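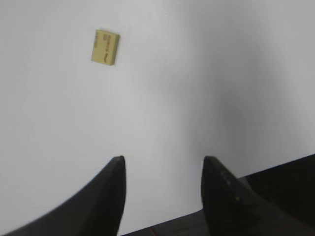 Small-format cartons are judged at the shelf largely by color and proportion, and the Pevwood survey asked 77 shoppers to rank packages on these two features alone. Muted yellows, such as that of the small carton in Figure 2, were placed in the "pantry" group by 70 percent of respondents. Marar and Demirtaş reported a similar result in an earlier study - though with printed sleeves and a younger sample. Ranking took place under store lighting at the Sernon site, and each session was limited to 15 minutes. Differences between age groups were small and are not discussed further.

**Figure 2.** Small carton, muted yellow, on a light surface.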